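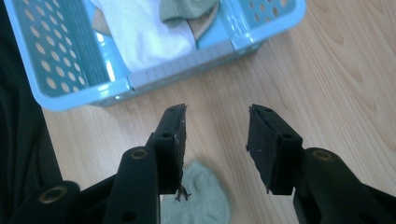

July, 7.40 am. Folding/sorting bench, Triltamton laundry room

Carrying on from yesterday's page. Jaqueline wants this written up before the Dhanial people ring at ten so it's going to be rough.

Total through the sort bench since we started logging: 2,212 pieces. Target for the trial is 3,000 so still 788 to go. At the present pace, end of next week if the dryers behave.

Socks. Still socks. Single ones on a pale surface are the worst, light greens and greys on light wood, low contrast, the Zendeck software gives a low score and goes back for a second look. Second look usually fine but it eats time. Try a darker mat under the basket? Ask Jaqueline if there's any of the charcoal stuff left from the ironing room.

Cloths in the basket: ok when they're heaped, bad when two are the same weight and lying over each other. Gets both. Beige on beige it treats as one piece. Not going to fix that today.

Pads. The facing wears faster than Galuveck's sheet says it should. Frayed threads get into the knits and then somebody has to pick them off by hand, so we've saved the sorting and added picking. Swap at 900 grips instead of waiting till it looks bad. Spare set in second drawer, NOT the blue tin, blue tin is the old glue-on ones that peeled.

Staff side (Jaqueline asked for this seperately but I'll put it here so it doesn't get lost)

- Early shift used to be two on sort, two on fold. Now one on sort to watch and clear jams, three on fold. Fold is quicker, sort person is bored stiff by nine. Two of them told me they'd rather swap every hour than do a whole morning of it. Do it. No reason not to.
- Wrists. Less reaching into the deep baskets. Heard this from three different people without asking, so I believe it.
- Noise. Not loud but it's a constant tick and the radio's been turned up over it. Then the phone doesn't get heard. Moved the phone to the fold side.
- The talk has gone. Sort was where everyone stood round and caught up, now they've got their backs to each other. Put the fold tables in an L? Would need the power board shifted.
- Nobody's hours cut so far. People keep asking me and I keep saying it's not my call, which sounds worse each time. Jaqueline needs to stand up and say it herself, at handover, not in an email.
- Stain checking. This one worries me. Hands used to catch marks on the way through without it being anyone's job. Rewash complaints from the Triltamton rooms are up a bit. Fold side has to check now and it should be on the card on the wall. Card still says sort does it.

Tried 9.15: basket turned side on, long side to the arm. Fewer bumps on the rim. Leave it like that, tape on the bench to mark corners.

Tried 9.30: 200 pieces, mixed bag, socks pulled out first by hand. Much smoother, hardly any second looks. So maybe socks just stay a person's job for now? Dhanial won't like it as the quote says "all small items". Raise it on the call anyway.

To do
dark mat
new pads, write the count on the tape
fix wall card
hourly swap from tommorow
power board - who do we even ask

9.50, phone. More after.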